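Grurkent signs port deal with Murine, what does it mean for the neighbors?

harbor_lines
The Grurkent parliament passed the port agreement in March, 60 votes in favor. Murine gets docking rights for its navy for 20 years. Istonham has already called its ambassador home.

pell9
It's refueling and repairs. Two ships at a time, it's in the text. People are calling it a base and it isn't one.

harbor_lines
The text also lets them store "equipment" on shore and doesn't say what kind.

oldquay
Agree with harbor_lines. Istonham offered a similar deal and was turned down. That was a choice.

pell9
Istonham's offer came with no loan. Grurkent needed the money.

dunmarrow
Has anyone read the annex? The Keskinen site only has a summary up.

oldquay
I have it, 9 pages. Will post tonight.
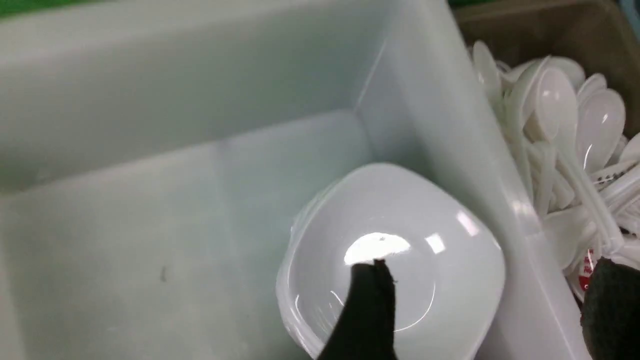
White plastic bin, large, pickup only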